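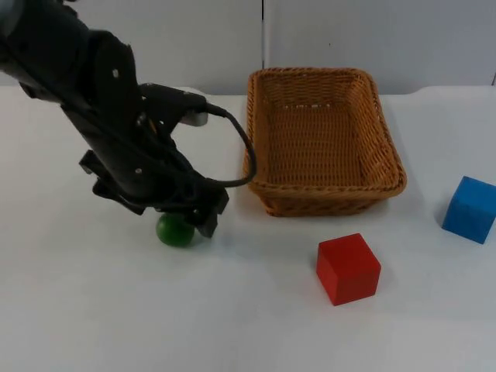
I bought the Letholm basket in November to replace a plastic tub that had split at one corner. It cost a bit more than I wanted to pay, but the shop in Claltham had only two sizes left and the bigger one wouldn't go on our shelf. The colour is a warm orangey tan, a bit brighter on a white table than it looked in the shop. The braided rim is the best part. It goes all the way round and is thick enough to get hold of properly when you lift it.

We use ours for small toys and dog balls, which used to end up under the sofa. After 4 months of daily use the weave is still tight and the shape hasn't gone. It has been dropped down the stairs once with no harm done.

Two complaints. It smelled strongly of varnish for the first week, and crumbs get into the weave and have to be brushed out with an old toothbrush. There is no lining and Letholm don't sell one separately.

I would buy it again for toys or post. For bread or fruit I'd look for something easier to clean.

Adesuwa Bassey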